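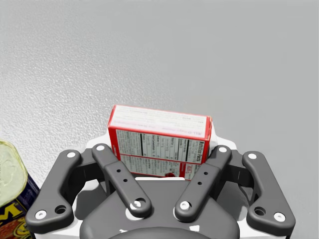

**Call for participants: the Brevport Pantry Diary**

Do you cook most nights from whatever's in the cupboard? Do you have strong feelings about boxed desserts, canned soup, or the right shelf for rice? We'd love to have you in the Pantry Diary!

We're looking for 18 households in Brevport and Mansilla to keep a simple written record of what they buy, what they cook, and what sits untouched for months. The diaries will become a small book about everyday home cooking in our two towns, edited by Châu Diệp and printed by Mulel Press next July. Our last book, on school lunches in Trenport, ran to 600 copies and people are still asking for it, so we're very excited to get going on this one.

## What you'd do

- Keep a diary for 11 weeks (a few lines a day is plenty — we like messy ones)
- Save your grocery receipts in the envelope we give you
- Write down one recipe you make without looking anything up
- Sit down with Châu for one long chat at your kitchen table, or by phone if you'd rather

You don't need to be a good cook. Some of the best pages in the Trenport book came from a man who ate the same sandwich for most of a school year and could tell you exactly how he cut it. Tell us about the gelatin dessert your aunt brought to every holiday, or the can you've moved between three apartments. 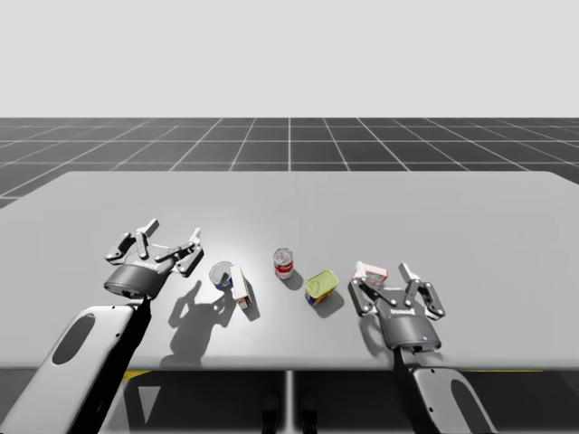 *Five small grocery items on a light-gray table.*

## Who can join

Anyone 18 or older who does at least half the cooking at home. Living alone is fine, and so is a house full of roommates, as long as everyone agrees to be written about. Diaries can be in any language. We have readers for Spanish and Vietnamese and will find others if we need them.

Each household gets a grocery card at the start and another at the end, plus two copies of the book. You can leave things out, change names, or drop out whenever you like and keep the first card.

## How to sign up

Send us a short note with your town, who you cook for, and the oldest thing in your pantry. Mail it to Pantry Diary, care of Mulel Press, Brevport, or drop it in the box by our front door. Châu reads every note and will write back either way.

*Posted Sep 26, 2020*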